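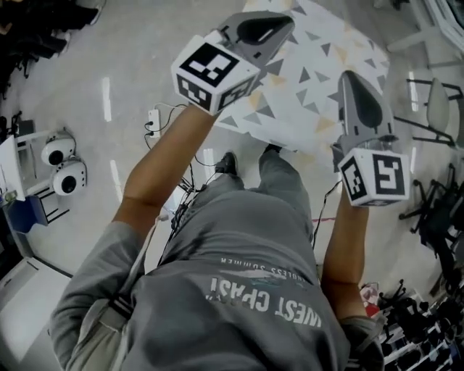
## Table linens: changes to washing, pressing and storage

October 1, 2021

The linen stock now stands at 199 tablecloths, most of them printed cotton or a cotton-polyester blend, with a smaller group of plain linen cloths kept for formal bookings. Returns over the summer showed more shrinkage and more set-in creasing than in the previous year. Ghada Sleiman went through the laundry log with Kenneth Dela Peña, and the changes below follow from what they found. They apply to both the Plirkska and Brustitz stores.

**Shrinkage**

Cotton cloths bought since April were cut to the same nominal size as the older ones but had not been preshrunk. After the first hot wash they lost 5 percent in length and 2 percent in width. On a long table this takes most of the drop off one end, and a cloth that hung evenly when new will show the table edge after a single cycle.

New cotton cloths are to be washed once at the normal temperature before they are measured and tagged. The tag carries the washed size. Cloths already in use will be remeasured as they come back, and any that no longer fit their class will be moved down to the next table size. Do not stretch a damp cloth to recover length. The hem takes the strain and the corners pull out of square, after which the cloth can't be folded true.

The blended cloths have held their size and need no change.

**Printed patterns**

Geometric prints make skew easy to see. A plain cloth can sit a little off grain without anyone noticing, but a repeating pattern gives a straight line for the eye to compare with the table edge. Check the pattern against the hem before pressing. If the two diverge by more than the width of the hem, put the cloth aside for Qusai Zoubi, who will decide whether it can be rehemmed.

Wash prints inside out where the cloth has a clear reverse, and keep light grounds apart from dark ones. Fading this year was mostly in the tan and rust shades, and mostly in cloths that had been dried outdoors. Direct sun is fine for plain white. Everything else goes on the indoor lines or in the dryer on low.

**Stains**

The log gives wine, candle wax and cooking oil as the main causes of rewashing. Treatment is unchanged for wine: cold water as early as possible, then the enzyme soak. Hot water before the soak sets the stain.

Wax should be chilled, cracked off with a blunt scraper and the remainder drawn into plain paper under a warm iron. Several cloths came back with a gray ring where printed newspaper had been used, and the ink proved harder to shift than the wax.

For oil, work undiluted dish soap into the dry fabric and leave it before wetting. Polyester blends hold oil more strongly than cotton does, and a faint mark often appears only once the cloth is dry. Inspect blends before they go through the press. Heat fixes whatever is left.

**Pressing**

The rotary press at Brustitz has been reset after a service by Nitov. The old setting was too hot for blends and left a shine along the fold lines. Use the lower setting for blends and the higher one for cotton and linen, and run all the blends first so that the roller only has to heat up once during the shift.

Cotton and linen should go in slightly damp. A cloth that has dried completely needs to be misted, rolled and left to even out. Pressing it bone dry wastes time and leaves fine creases across the middle – these were the subject of most complaints from the Shirazi dinners.

**Folding and storage**

Maysoun Ghanem has tested rolling against folding for the longer cloths. Rolled cloths came out nearly free of creases but took up far more shelf depth, and they picked up dust at the open ends. Rolling will be used only for the plain linen cloths, on acid-free tubes with a cotton sleeve over each.

All other cloths are folded lengthwise in half and in half again, then across. Change the position of the cross fold each time the cloth is put away. Fibers break along a fold that is always made in the same place, and the oldest cloths are now thin enough at the center to show light through.

Stack no higher than the shelf marker. Returned cloths go to the bottom of the pile so that the stock rotates.

**Retired cloths**

Two cloths per bay are set aside as undercloths, where stains and small repairs won't show. The rest of the retired stock can be cut down for napkins or wiping cloths. Leszek Jasińska keeps the cutting list at Plirkska, and requests for particular sizes should reach him before the next collection is sorted.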